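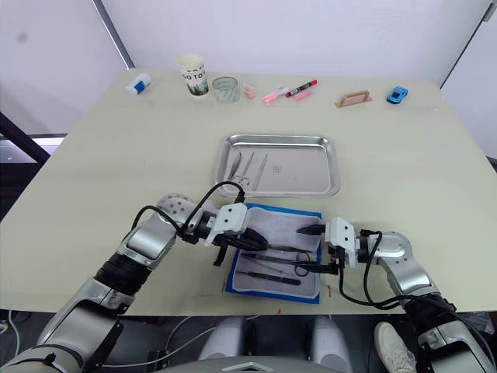 Skeptics wanted for a study of sleep teas

Lomberg sells a bedtime tea that promises deeper sleep in 7 nights. I doubt it, and I'd like 122 adults to help me find out. You'll drink a cup each evening and fill in a short sleep diary. Half of you will get plain chamomile.
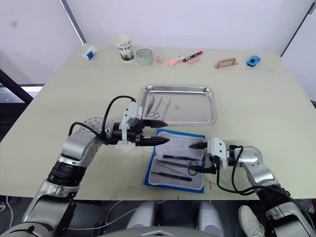

Who can apply

Anyone 19 or older who sleeps badly and isn't on sleep medication. Believers are welcome, though please keep your theories out of the diary.
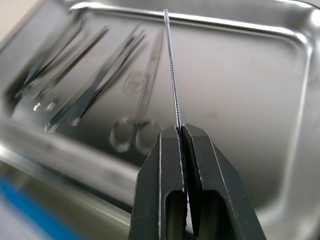
Posted by Lilibeth Abella, Thambiah Sleep Study

Pay is $200, sent after your last diary page comes in. Lomberg isn't paying for any of this and doesn't get to see the results early.

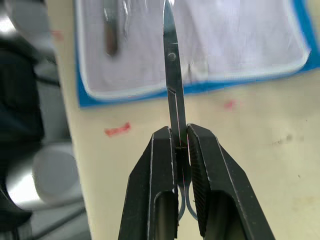
If the tea does beat chamomile, I'll print that too. Write to Janaka Gamage at the study desk before the end of June.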